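Teaching the Fluvari arm, one demonstration at a time

The Fluvari project moved into its second stage in April. The first stage was mostly setup: bolting things down, running cable, getting the arm and the cameras to agree on the time. The second stage is collecting demonstrations, and it will take up most of the bench hours through the summer.

A demonstration is one short run in which an operator guides the arm through a task from start to finish. The cameras and the joint positions are recorded together. Once enough runs are in, the learning team at Dierckx trains a model on them and sends it back to us to try on the same bench.

The target for the first task is 400 usable runs. As of this issue the count stands at 352. Runs are thrown out when the recording drops out partway, when the operator stops and restarts, or when the object ends up somewhere the arm can't reach. Fumbled grasps that the operator recovers from are kept. The Dierckx team asked for those specifically, and they are tagged so they can be trained on separately.

Operators work in 30-minute blocks and then swap. Longer blocks were tried in the first stage and the motions got sloppy toward the end – faster approaches, less care on the release. Each block starts with a check of the gripper opening and a look at both camera feeds. Anyone who finds a feed out of focus should fix it before recording and write it in the log, even if the fix took only a few seconds.

The starting layout changes between runs. Objects are shifted, turned, or placed so that one partly hides another from the head camera. Early on, too many runs began from nearly the same spot, and the first test model did well there and poorly everywhere else. The layout sheet from Gukidetti is now kept next to the keyboard. Please follow it in order and don't skip the awkward placements near the front of the table.

Lighting is the other thing to vary. The Pedton bench gets window light in the morning and only overhead light after 4 p.m., and most of the runs so far were recorded in the afternoon. Morning slots are open for the rest of the stage and are listed on the sign-up page.
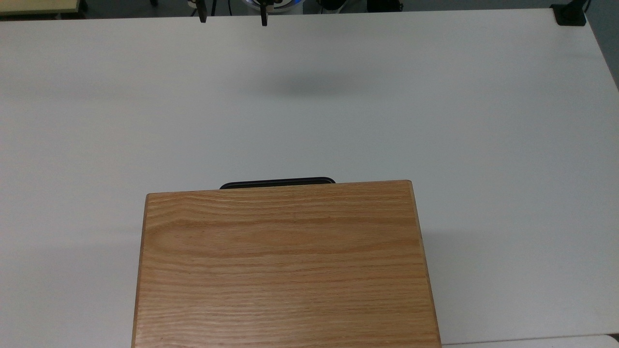 Why not record the demonstrations in simulation and skip the bench?

Simulated runs are cheap to make, and the project does use them for early testing. They don't capture contact very well, though, and they leave out small things like glare, cable drag and the slight give in the fingers. The model has to deal with all of that on the real arm, so the main training set comes from the bench.

Two requests for current operators. Name files with the task number first and the operator initials last. Several runs from the first week had these reversed and had to be renamed by hand. Also, wait for the arm to come back to its rest position before ending the recording. The last seconds matter, and a run that ends early gets marked incomplete.

Training for new operators takes one afternoon and includes practice runs that are not added to the set. Sign up through the project page. The next item on the schedule is a two-object task, and its layout sheet will be posted once the first set is complete.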